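Washing the Bedspread, and What Goes On It

I put off washing the bedspread for most of the summer. It is a quilted one, pink, big enough for a wide bed, and it takes up the whole drum. The machine in our building says it can handle it. It can, if you don't ask it to wash anything else at the same time and you stay nearby to move the load around when it goes off balance.

I bought the bedspread from Rudine three years ago, and it has held up. The stitching is all still in place. What hasn't held up is the color, or at least the evenness of it. Quilted fabric with narrow channels collects things. Dust settles in the low parts and hand cream settles on the high parts, and before long you have marks that you only notice when the light comes in from the side.

My usual method is to shake it out on the landing, go over it with the brush attachment, and leave it at that. This works for lint. It does nothing for smudges. For those I have tried two products. The first was a Liler spray, which smelled strong and left a ring. The second was plain dish soap on a damp cloth, worked along the stitching and then blotted. The dish soap was better and cost less.

The other half of the problem is that I use the bed as a table. All the laundry gets folded there. I don't have a good surface anywhere else — the kitchen table is small and usually has mail on it — so everything comes out of the basket and onto the bedspread, dark clothes included. Navy is the one I worry about. New navy things can bleed or shed, and I keep setting them down on pink.

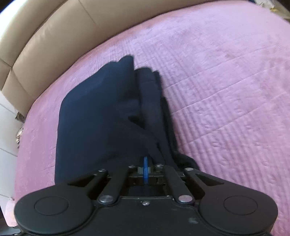 A comment on my last laundry post said to put an old flat sheet down first, fold everything on top of it, and then fold the sheet last and put it away with the rest. The same reader washes dark things twice on their own before letting them touch anything light, and thinks a quilt should never go in the dryer above low heat.

I have started doing the sheet part. It adds a minute. I keep forgetting it when there are only one or two things to fold, and those are the times I drop them straight on the bed and go answer the door.

The headboard is easier. It is beige and smooth and wipes clean with water. I do the seams with a cotton swab every couple of months. Before this one we had a fabric headboard from Staltosach that could not be cleaned at all, and I was glad to see it go.

For anyone thinking about size, the bedspread came in at 540 grams more than my bathroom scale could explain after it was spun, so I assume that was water. It took 2 days to dry over the rack in September with the window open. I turned it each morning. The next time I will take it to the big machines on Friday, when the place is quiet, and pay for the long dry.

I am also looking at a second bedspread, so there is something to put on while this one is drying. Kong has a gray one that I like, although the stitching is wider and I don't know how it washes. If I get it I'll post the results after the first few loads.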